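Search questions, tags, users

Exposed drive belt on a small conveyor next to a robot arm – guard it or not?

Asked by Grosteck – 2371 views

I'm writing the bench rules for our robot cell at Darley and I'm stuck on the conveyor. It's a little green belt, but the black timing belt and both pulleys run along the back with no cover on them. Our gripper works right up against it. Do I need a guard on something this small?
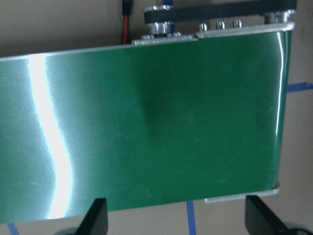

2 Answers

Anitha Annamalai – 14 votes

Yes, cover it! Small belts pinch too, and that spot where the belt runs onto the pulley is the one I'd worry about. I'd make a fixed cover that needs a tool to come off, then redo your risk assessment with arm and conveyor together – they count as one cell. I'd also tie that loose-hanging red wire back, well clear of the pulley.

And write down your tape grid. We use blue tape too, and our rule is that fingers stay open and off the part until its position against the lines is checked.

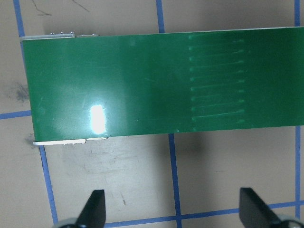
Felby – 1 vote

just go slow and keep your sleeves rolled up, never had a problem

Comments (2) – Share

Related questions
Who signs off a risk assessment for a shared cell?
E-stop reach on a bench setup
Gripper speed limits during teaching – 13 answers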